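Rapport de projet, deuxième année
Visite de l'atelier de robotique de Cerport, à Halville
Journée portes ouvertes du 10 juillet 2026

1. Pourquoi cette visite

Notre projet de deuxième année porte sur le tri d'objets en vrac par un bras robotisé. Nous avions passé tout le printemps sur des simulations, avec des cubes et des cylindres bien propres qui tombaient dans une caisse virtuelle, et il nous manquait l'essentiel : voir un vrai robot faire le travail. Quand notre encadrante nous a transmis l'annonce des portes ouvertes de Cerport, nous nous sommes inscrits le soir même.

Nous étions 3 étudiants de la filière automatique à faire le déplacement. Halville est à deux heures de train de l'école, puis il faut prendre un bus qui s'arrête devant la zone d'activités. Nous sommes arrivés en avance, ce qui nous a permis de discuter un bon moment avec les techniciens avant l'ouverture. Je le signale pour les promotions suivantes : c'est à ce moment-là que nous avons obtenu les réponses les plus détaillées. Plus tard il y a du monde, et chacun attend son tour.

Le rapport suit l'ordre de la visite. Les points techniques utiles à notre propre projet sont repris dans la partie 5.

2. Présentation du lieu

Cerport occupe un bâtiment d'un seul niveau. D'un côté se trouvent les bureaux et une salle de réunion où l'on nous a montré un court film, de l'autre l'atelier proprement dit, avec plusieurs postes d'essai. L'équipe travaille sur la préhension : comment saisir des objets dont on ne connaît d'avance ni la forme exacte, ni la position, ni la souplesse. Les applications visées sont le tri dans les recycleries et la préparation de colis.

Une partie du matériel de vision vient de Pappas, une petite société voisine qui tenait un stand dans le hall. Le logiciel qui choisit le point de saisie s'appelle Millodov. Il a été développé sur place et il est utilisé sur tous les postes que nous avons vus. Nous avons pu regarder l'interface pendant une démonstration : d'un côté l'image de profondeur, de l'autre la liste des saisies possibles, classées par note. C'est très lisible, et j'ai tout de suite compris des choses que j'avais eu du mal à me représenter en cours.

3. La démonstration de tri en vrac

C'était la partie que nous attendions tous ! Le poste est construit avec des moyens simples, et cela m'a beaucoup plu. On imagine volontiers une cellule entièrement carrossée, avec des vitres et des convoyeurs. Le plan de travail est en bois clair, des serre-joints servent aux fixations, et le bras vient travailler au-dessus d'un grand bac gris. Un technicien nous a expliqué que l'installation change souvent et que l'équipe préfère pouvoir tout démonter dans la matinée.

Le principe de l'essai est le suivant. On verse dans le bac un lot d'objets du quotidien, sans les ranger. Le système prend une vue du contenu, propose des points de saisie, et le bras descend vers celui qui a obtenu la meilleure note. Si la prise est jugée correcte, l'objet est déposé plus loin. Dans le cas contraire, la pince s'ouvre, le bras remonte et le cycle recommence. Pour la journée, la présentation durait une vingtaine de minutes et les visiteurs pouvaient poser des questions à tout moment.

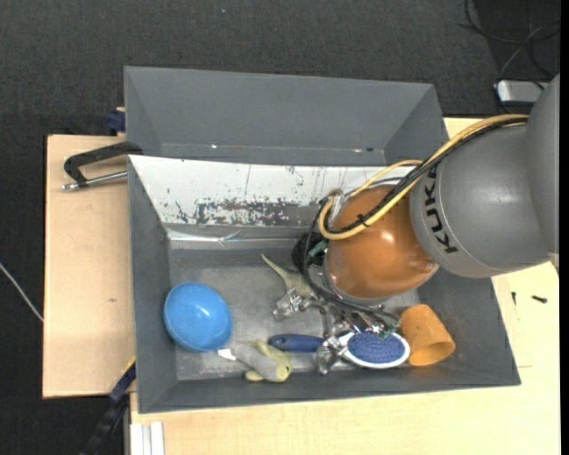
Le choix des objets est moins anodin qu'il n'y paraît. Les objets rigides et arrondis posent un problème de contact : un bol retourné, par exemple, n'offre presque aucune arête, et les doigts glissent sur la courbure s'ils n'arrivent pas assez bas. Les peluches posent le problème contraire. On peut les attraper presque partout, mais elles se déforment, et la position calculée avant la saisie n'est plus la bonne une fois les doigts refermés. Les objets allongés comme les brosses ont un manche facile à pincer et un centre de gravité décalé vers la tête, de sorte qu'ils pivotent quand on les soulève. Quant aux gobelets, tout dépend de leur orientation : debout, on les prend par le bord, couchés, il faut les entourer ou viser l'ouverture.

Nous n'avions rien prévu de tout cela dans nos simulations. Nos cubes étaient rigides, homogènes et tous de la même taille. Je suis sorti de la démonstration avec deux pages de notes et l'envie de tout reprendre.

J'ai aussi été frappé par la question des parois. Un objet placé au milieu du bac laisse de la place de tous les côtés. Dès qu'il se trouve dans un coin, une bonne partie des saisies possibles disparaît, car la pince ou le poignet du robot toucherait le bord. Dans Millodov, ces saisies restent dans la liste mais passent en rouge. On voit alors très bien à quel point le choix se réduit.

4. Questions posées à l'équipe

Nous avions préparé une liste de questions. Voici celles dont les réponses nous ont le plus servi.

Combien d'essais faut-il pour régler un poste ? L'équipe nous a parlé d'une campagne de 2000 saisies, étalée sur plusieurs semaines et interrompue plusieurs fois pour des réglages. Le catalogue compte 145 objets différents, tous achetés dans le commerce ou récupérés. On nous a montré les étagères où ils sont conservés, et c'est un bazar très réjouissant.

Que se passe-t-il en cas d'échec ? Chaque échec est enregistré avec la vue prise avant la saisie. Une personne de l'équipe relit ensuite les cas et leur attribue une cause : mauvaise estimation de la profondeur, glissement, collision évitée au dernier moment, objet coincé contre un autre. Nous n'avions pas pensé à classer nos échecs de cette manière. Nous les comptions seulement, ce qui nous donnait un taux mais aucune piste.

Comment sont gérés les câbles ? La question peut sembler secondaire, mais elle nous intéressait, car le petit bras de l'école a déjà arraché un connecteur. Il faut laisser assez de longueur pour que le poignet tourne librement, sans que la boucle aille accrocher le bord du bac. Le technicien nous a conseillé de faire parcourir au bras ses positions extrêmes, à vitesse très réduite, avant de serrer définitivement les attaches. Conseil noté !

Pourquoi une pince à doigts et pas une ventouse ? La ventouse est rapide et très efficace sur les emballages plats. Sur une peluche ou sur une surface à poils, elle ne tient pas. L'équipe a essayé les deux, et garde la ventouse pour un autre poste consacré aux cartons.

5. Ce que nous en retirons pour notre projet

Nous avons décidé de modifier notre plan de travail sur plusieurs points.

D'abord, les objets. Nous abandonnons les formes géométriques pour un lot d'objets réels, choisis pour être difficiles chacun à sa façon : un mou, un rond, un long, un creux. Notre budget est très limité et nous allons commencer par vider nos placards.

Ensuite, le bac. Dans notre simulation, les parois étaient verticales et sans épaisseur. Nous allons les remplacer par des parois inclinées, plus proches d'un bac du commerce, et ajouter un contrôle de collision pour le poignet. Cela va ralentir le calcul. Nous avons fait un premier essai au retour et le temps par saisie a nettement augmenté, mais il reste acceptable pour ce que nous voulons montrer.

Enfin, le suivi des échecs. Nous reprenons l'idée du classement par cause, avec une grille plus courte que celle de Cerport. Chaque essai manqué sera relu par 2 personnes séparément, et nous comparerons les réponses. En cas de désaccord, l'essai sera rejoué avec la même disposition de départ, ce qui est facile en simulation et beaucoup moins sur le vrai bras.

Il reste un point que nous n'avons pas tranché, celui de l'éclairage. À Cerport on nous a dit que les reflets sur les surfaces brillantes perturbaient parfois la mesure de profondeur, et nous n'avons pas de solution simple dans notre salle, où la lumière change beaucoup au cours de l'après-midi. Nous pensons travailler stores baissés dans un premier temps.

6. Bilan personnel

J'avais un peu peur d'une visite vitrine, avec un robot qui salue et des brochures. Nous avons eu tout autre chose : des gens qui nous ont parlé de leurs ratés avec autant de plaisir que de leurs réussites, et qui ont pris nos questions au sérieux. Voir la pince s'approcher lentement d'un objet, hésiter, corriger son angle puis descendre, c'est captivant, et je serais bien resté la journée entière devant ce seul poste.

Sur le plan de l'orientation, cette visite a compté aussi. Je savais que je voulais faire de la robotique, sans bien savoir de quel côté. Le travail sur la préhension mêle de la mécanique, de la vision et pas mal de bricolage, et c'est exactement ce mélange qui me plaît. Cerport accueille des stagiaires à partir de la troisième année, et j'ai gardé l'adresse.

La suite du projet est prévue en août, avec la mise en place du nouveau lot d'objets et les premiers essais sur le bras de l'école. Les notes complètes de la visite et la grille de classement des échecs sont jointes en annexe.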